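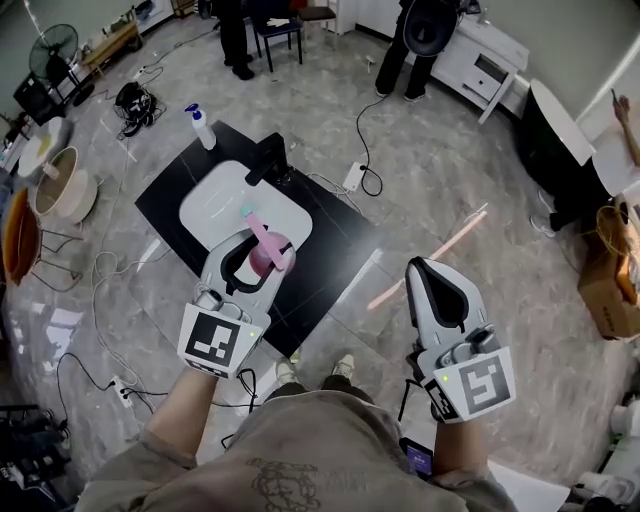 양손 그리퍼 시연 수집 방법 검토 회의록

읽는 시간 7분

회의명: 제레벤트(Zerevent) 과제 방법론 분과 정기 회의
일시: 6월 19일 오후 2시
장소: 코센(Kosen) 연구동 2층 회의실
주재: 샤론 무티소(Sharon Mutiso) 책임연구원
기록: 리스 메이어르(Lies Meijer) 연구원
참석: 수집팀, 학습팀, 평가팀 및 오보우(Ovow) 파견 인력
배포 범위: 분과 전원, 히랄도(Giraldo) 협력 담당

1. 전차 회의록 확인

전차 회의록은 수정 없이 승인되었다. 다만 전차 안건 중 ‘마커 보정 절차 문서화’는 초안만 제출된 상태이므로 미결로 유지하고, 본 회의 4항에서 함께 다루기로 하였다.

2. 수집 현황 보고

수집팀은 2월 착수 이후 확보한 시연이 3245건이며, 이 가운데 1315건이 세면대 과제에 해당한다고 보고하였다. 나머지는 식탁 정리와 수납 과제이다. 세면대 과제는 검은색 사각 받침 위에 흰색 직사각형 세면대를 올려 두고, 작업자가 양손에 그리퍼를 하나씩 쥔 채 컵, 칫솔, 펌프 용기 등을 다루는 방식으로 진행한다. 받침을 바닥에 두고 작업자가 위에서 내려다보는 현재 배치에 대하여 이의는 없었다.

무티소 책임연구원은 과제별 시연 수만으로는 자료의 다양성을 판단하기 어렵다고 지적하고, 물체의 초기 위치와 사용한 손을 구분한 집계를 요청하였다. 수집팀은 사용한 손의 구분은 기존 기록에서 추출할 수 있으나 초기 위치는 일부 시연에 기재되어 있지 않다고 답변하였다. 누락분은 영상 첫 부분을 확인하여 소급 기재하기로 하였다.

3. 세면대 과제 품질 검토

3.1 컵과 칫솔의 동시 파지

분홍색 컵에 칫솔을 꽂은 상태로 옮기는 동작이 논의되었다. 현행 지침은 컵을 한쪽 그리퍼로 잡고 반대쪽은 비워 두었다가 다음 동작에 사용하도록 정하고 있다. 학습팀은 비어 있는 그리퍼의 궤적이 작업자마다 크게 달라, 정책이 이를 의미 있는 동작으로 학습할 우려가 있다고 보고하였다. 어떤 작업자는 빈 그리퍼를 받침 옆에 고정하고, 다른 작업자는 컵을 따라 함께 움직인다는 것이다.

이에 대하여 두 가지 안이 제시되었다. 첫째는 빈 그리퍼의 대기 위치를 지침으로 고정하는 안이고, 둘째는 수집은 자유롭게 하되 학습 시 대기 구간의 손실 가중치를 낮추는 안이다. 수집팀은 대기 위치를 고정하면 동작이 부자연스러워지고 작업자의 피로가 커진다는 의견을 냈다. 오보우 측은 가중치 조정을 위해서는 대기 구간의 시작과 끝을 표기해야 하며, 그 작업량이 적지 않다고 밝혔다.

협의 결과 둘째 안을 우선 시험하되, 대기 구간은 손가락 개폐량과 이동 속도를 기준으로 자동 표기하기로 하였다. 기준값은 학습팀이 정한다.

3.2 광택 표면의 영향

세면대의 흰색 표면과 대리석 무늬 타일 바닥은 모두 빛을 반사한다. 평가팀은 바닥에 생기는 띠 모양의 반사광이 시연마다 달라질 수 있으므로 조명 조건을 기록 항목에 추가할 것을 제안하였다. 무광 매트를 까는 방안도 나왔으나, 배치 환경의 바닥이 무광이라는 보장이 없다는 반론이 있어 채택하지 않았다. 조명 조건의 기록은 채택되었다.

4. 마커 추적 및 보정

각 그리퍼에는 검은색 기하 무늬가 인쇄된 흰색 정육면체 마커가 부착되며, 머리 위치의 카메라 영상에서 이를 검출하여 양손의 자세를 구한다. 메이어르 연구원은 세면대 과제의 시연 가운데 98건이 추적 손실 기준을 초과하여 학습 자료에서 제외되었다고 보고하였다. 제외 사유로는 손목을 깊이 돌려 마커의 면이 카메라에서 벗어난 경우가 가장 많았고, 한쪽 마커가 다른 쪽 그리퍼에 가려진 경우가 그다음이었다.

제외 기준을 완화하자는 의견이 있었다. 짧은 손실은 앞뒤 자세를 보간하여 복원할 수 있다는 취지이다. 무티소 책임연구원은 파지 직전의 손실과 이동 중의 손실을 같은 기준으로 다루어서는 안 된다고 보고, 파지 전후 구간에는 현행 기준을 유지하도록 하였다. 이동 구간에 한하여 보간을 허용하며, 보간된 구간에는 별도 표시를 남긴다.

보정 절차 초안에 대해서는 다음과 같은 보완 요구가 있었다.

- 그리퍼 교체 시와 마커 재부착 시의 절차를 구분하여 기술할 것
- 마커 좌표계와 손가락 끝 좌표계 사이의 변환값에 측정일을 병기할 것
- 좌우 그리퍼의 식별 번호가 뒤바뀐 경우의 확인 방법을 추가할 것

마지막 항목은 히랄도 측 자료를 합치는 과정에서 좌우가 뒤바뀐 기록이 발견된 데 따른 것이다. 해당 기록의 정정은 완료되었다.

5. 중간 평가 결과

평가팀은 세면대 과제로 학습한 정책을 양팔 로봇에 적용하여 64회 시행한 결과를 보고하였다. 컵의 파지 단계는 대체로 안정적이었으나, 컵을 세면대 옆에 내려놓는 단계에서 칫솔이 기울며 컵이 함께 넘어지는 실패가 반복되었다. 펌프 용기를 누르는 동작은 이번 평가에서 제외하였다.

학습팀은 실패 원인으로 시연 자료의 끝부분이 지나치게 짧다는 점을 들었다. 작업자가 컵을 놓자마자 기록을 종료하는 경우가 많아, 손을 떼고 물러나는 동작이 충분히 담기지 않았다는 것이다. 평가팀은 이 설명에 동의하면서도 로봇 측 손가락 패드의 마찰이 수집용 그리퍼와 같은지 먼저 확인해야 한다고 하였다. 두 요인을 분리하기 위하여 패드를 교체한 조건과 교체하지 않은 조건을 같은 정책으로 비교하기로 합의하였다.

성공 판정 기준에 관하여는 결론을 내지 못하였다. 칫솔이 컵 안에 남아 있으나 방향이 바뀐 경우를 성공으로 볼 것인지가 쟁점이었으며, 평가팀이 판정 사례를 정리하여 차기 회의에 제출한다.

6. 수집 공간 운영

바닥을 지나는 전원선과 신호선이 작업자의 발 주변에 놓이는 문제가 제기되었다. 멀티탭의 위치를 벽 쪽으로 옮기고 선을 묶어 정리하는 방안을 승인하였다. 배경에 다른 인원이 보이는 시연의 사용 여부도 논의되었으며, 얼굴이 식별되지 않는 경우에는 사용을 허용하는 현행 방침을 유지한다.

7. 의결 및 후속 조치

가. 대기 구간 자동 표기 도구의 시험판 작성: 학습팀
나. 초기 위치 누락분 소급 기재 및 조명 조건 항목 추가: 수집팀
다. 이동 구간 보간 기준안 작성, 보정 절차 개정본 회람: 메이어르 연구원
라. 손가락 패드 비교 시험: 평가팀, 오보우
마. 시연 종료 시점 지침 개정. 컵을 놓은 뒤 양손이 시작 위치로 돌아올 때까지 기록을 유지한다: 수집팀
바. 선 정리 및 멀티탭 이동: 수집팀

차기 회의 일정은 패드 비교 시험의 진행 상황을 보아 별도로 통지한다. 오후 4시 10분에 폐회하였다.

댓글 3

평가2팀
5항의 비교 시험에서 컵도 동일한 것으로 고정하는지 확인 부탁드립니다. 재질이 다르면 패드 영향만 따로 보기 어렵습니다.

L. Meijer
동일한 컵을 사용합니다. 시험 계획서에 명시하겠습니다.

수집담당
마 항목의 ‘시작 위치’는 작업자별 시작 위치로 이해하면 되는지요? 공통 위치라면 받침 옆에 표시가 필요합니다.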